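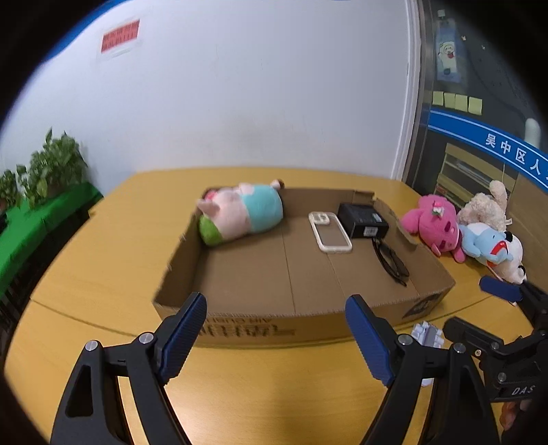 Laurinda Patrício
The flaps are the weak point with any tray cut down from a shipping carton. Once one side has torn, that wall carries very little load and the whole thing racks when you pull it off a shelf. Either tape it or cut all four down to the same height.

benchvice_9
Agreed on the height. Mine are trimmed with a steel rule and a fresh blade, 2 passes per side. Scissors leave a ragged rim, as on mine at the start of this thread. The box has held up otherwise. It gets used for odds and ends off the table: the plush pig, a clear phone case, dark glasses, a small black carton I have yet to sort.

Corina Zaugg
I would not keep glasses loose in there. Cardboard is abrasive and sheds dust, and lenses pick up fine scratches from both. A sleeve or a folded cloth underneath is the minimum.

benchvice_9
The glasses are a cheap pair. The phone case concerns me more - clear plastic shows every mark.

Corina Zaugg
Then line the base. I use Prornel felt, cut 2 mm undersize so that it lifts out for cleaning.

tallow_lane
Felt collects more grit than bare board does. I had it in six trays until July and took it all out again. Plain paper, replaced when it looks dirty, does the same job.

Laurinda Patrício
Paper slides about. Felt is fine if you shake it out.

tallow_lane
It slides if you cut it too small. Crease the edges up the walls and it stays put.

moss_and_rule
Separate point. Why store the soft toy with hard items at all? It takes up a corner and everything else ends up against it. Ours live in a Barreto fabric bin, 410 mm wide, and the cardboard is kept for small things.

benchvice_9
It is a sorting tray. Things go in during the day and are put away in the evening, mostly.

moss_and_rule
Fair enough. In that case I would leave the lining out and just deal with the flap.

Laurinda Patrício
Paper tape, both faces, folded over the rim. Parcel tape lifts at the edge after a few weeks - the Stumeo one certainly did.

benchvice_9
Will do the rim tonight. Lining undecided.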